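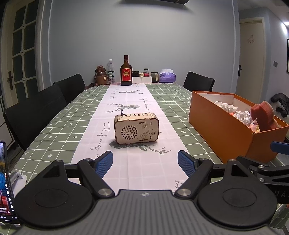
Week 6: Consent, Notice and the Design of Choices

Last week we finished with the idea that a person can click "I agree" and still not have agreed to much. This week we get to pull that apart, and I think it's the best week of the course (I say this every year, and every year I mean it!).

Please read the Soler chapter before Thursday. It's short. If you only have time for one section, make it the one on withdrawal.

1. Where we are

So far we have treated privacy law as a set of duties on the company: keep data safe, say what you collect, answer requests. Consent is a different animal. It moves part of the decision to the user, and then the whole argument becomes about how that decision was made. Who wrote the question? What was the default? How many taps did it take to say no, and how many to say yes?

2. Terms you need

Notice: telling people what is collected and why, before or when it happens.

Opt-in: nothing is collected until the person agrees.

Opt-out: collection starts by default and the person has to stop it.

Bundled consent: one yes that covers several unrelated uses. Watch for this one, it hides everywhere.

Withdrawal: taking a yes back. Many privacy laws say it should be as easy as giving it. Keep that phrase in your head for the case below.

Secondary use: data gathered for one purpose and then used for another.

3. Case for discussion: the Jirum settings menu

Jirum is a weather and commuting app. A new user sees one screen with a large button reading "Continue" and a line of small gray text about "improving your experience." Tapping Continue turns on precise location, background location and sharing with an ad partner, Clulex. Turning all of that off takes 14 taps across several menus, and one of the switches goes back on after an update.

Pylyp Boiko went through the complaint file and found 2488 user messages about location. Of the first 95 he read, 38 came from people who believed they had already switched sharing off. I love this number because it is so useful to both sides. The regulator says: look how many were misled. The company says: more than half of them were writing about something else entirely. Come ready to argue either one.

Things to chew on before class:

Is the small gray text notice at all? Would your answer change if it were black and twice the size?

Does the switch that resets itself matter more than the number of taps? I lean toward yes, but I have been talked out of it before.

Clulex never dealt with the user. What should it have asked Jirum for before taking the data?

4. A quick word on harm

Students often want to jump straight to "but what was the damage?" Hold that thought for a while. Some statutes ask for a concrete loss, some only ask whether the practice was deceptive, and a few set a fixed amount per violation. The same facts can be a strong case under one law and a hopeless one under another, so always name the kind of law you are using before you argue harm. We'll build a chart of this on the board together.

5. Exercise

In pairs, redraw the Jirum first screen so that a tired person on a bus could understand it. Paper is fine. Keep the business alive: the app still has to tell people if it will rain on their street. Then swap with another pair and try to break theirs by finding the sneaky default.

The write-up is one page, due before the June review session. Drawings count toward the page, so go wild.

Next week: data brokers, and the Fikre and Jesora merger memo.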